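I moved to Folcombe when I was already an adult, and I learned the language of this country mostly from shop signs, bus drivers and the labels on food. So I may be too sensitive about labels. But I want to write about the colour names of paint, and why I believe the hardware shops should put plain words back on the tins.

Last June I wanted to paint my small kitchen. The old colour was a grey that the landlord before had chosen, and I had lived with it for long enough. I went to the paint counter at the big shop on the Punmont road. They have there a wall of little cards, and a sign says there are 760 colours. I did not doubt it. I stood in front of this wall like a person who must choose one grain from a bag of rice.

My problem was not the number. My problem was that I could not read the wall, although I knew every word on it. One card was called "Sunday Visitor". Another was "Second Thought". There was "Harbour Letter", and beside it "Old Promise". I took "Harbour Letter" for a kind of blue, and it was beige. "Old Promise" was also beige, a little darker, and I still do not understand what the promise was. 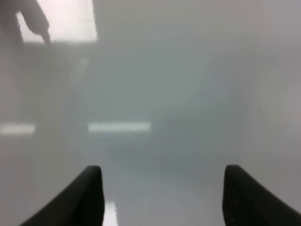

## A name should do some work

When I was a child, we had in our house one tin of green paint, and on it was written "green". If you needed more, you went and asked for green. I know this is too simple for today. There are many greens, and people want the one they saw at a friend's place. But a name like "grey-green, light" already tells you where to look, and a person with weak eyes, or with weak English, or who is buying by telephone, can use it.

The fancy name does no work of this kind. It gives you a feeling, and the feeling belongs to the person who wrote it. "Harbour Letter" made somebody in an office think of beige. It made me think of cold water and ships. We are both right, and this is exactly the trouble, for we can't talk to each other across the counter.

I have heard the argument for the other side, and I want to be fair to it. A neighbour of mine in the Stodance flats says that a poetic name helps her to remember. She painted her hallway eleven years ago and can still tell you the name of it, while the number she would have lost the same week. I accept this. Memory likes a story. She says also that choosing a colour should be a small pleasure, and that I want to turn the paint shop into a pharmacy. Perhaps I do, a little.

But a thing can have two names. Plants have them. On the label of a rose there is the name the grower gave it, which can be as silly as he likes, and under it are the plain words: climbing, dark red, repeat flowering. It costs one line of ink. I can enjoy the silly name and trust the plain one.

## What it cost me

I will tell my own mistake, so that nobody thinks I speak only from theory. I ordered from home the second time, by the name, from a small shop called Oyelaran that mixes paint for other makers' cards. I had in my notebook "Quiet Field". What I wanted was "Quiet Fern". The first is a yellow. The man on the phone repeated it to me very politely, "Quiet Field, satin, three litres", and I said yes, please. If he had said "a warm yellow", I would have stopped him at once.

The tin cost me 53 dollars and it could not be returned, as mixed paint never can. I don't blame the shop. He read to me what was written. I painted the inside of a cupboard with it, and every morning I take out my cup and there is the yellow - cheerful, and completely not what I asked for.

Some people will say that I should go by the number, and that each card has one on its back. This is true. The numbers are printed very small, and on the cards I took home, one maker's numbers did not match with another's for shades I could not tell apart. A number is good for the machine that mixes. For two people talking, we need words.

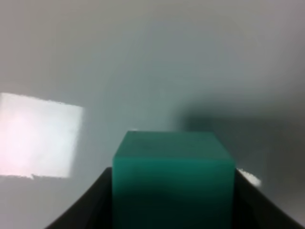
**Which plain words would be enough for most tins?**

Three pieces of information: the basic colour, what it leans toward, and how light or dark it is, for example "green, toward blue, medium".

It is not beautiful, I agree. One can put it in small letters under the beautiful name and the neighbour at Stodance will not be disturbed by it. I only ask that the letters are big enough to be read without borrowing the glasses of the next customer, which I had to do in June, and he was waiting with his trolley the whole time.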